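Stollex Ticket Archive

Data card, version 3

Summary

The archive holds 3,501 closed help desk tickets from Stollex, a managed IT support provider for small and midsize offices. The tickets come from 103 client sites. Each one has the text of the request, the technician's notes, a category and the time to close. It was put together for testing ticket routing, and that is still its main use.

Files

tickets.csv has one row per ticket
sites.csv has one row per client site, with the site code and the type of business
categories.txt lists the category names and what each one covers
media/ holds the pictures used in this card

Fields in tickets.csv

ticket_id: number, unique
site_code: matches sites.csv
opened, closed: local time, 24-hour clock
category: one value from categories.txt
request: text as sent by the client, names removed
notes: text as typed by the technician, names removed
minutes: time logged on the ticket, in steps of 15

Where the tickets come from

All tickets were exported from Fludholm, the ticketing system Stollex used before it moved to Irside in November. Tickets opened in Irside are not included. Phone calls show up only if the technician wrote them up afterward, so password resets are underrepresented.

Labels

Ebony Pearce assigned the categories. Ghislain MacLeod went over the "network" and "printing" groups a second time and changed 98 labels. Where a ticket covered two problems, the first one mentioned in the request decides the category.

"Onsite" covers any visit that isn't a repair, including office moves, cabling walkthroughs and equipment pickup.

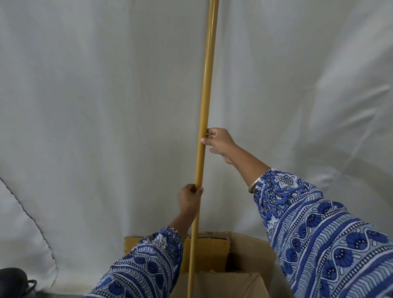 Two hands on a long pole, white fabric behind.

Known problems

Tickets from the McAlister office have no closing time before the export date. Leave them out of any timing work.
Some notes are cut at the old Fludholm character limit.
"Other" is used too often in the oldest tickets.

Access

Internal use and approved partners only. Send requests to Ebony Pearce with the site codes you need.

Last updated Monday, January 6, 2025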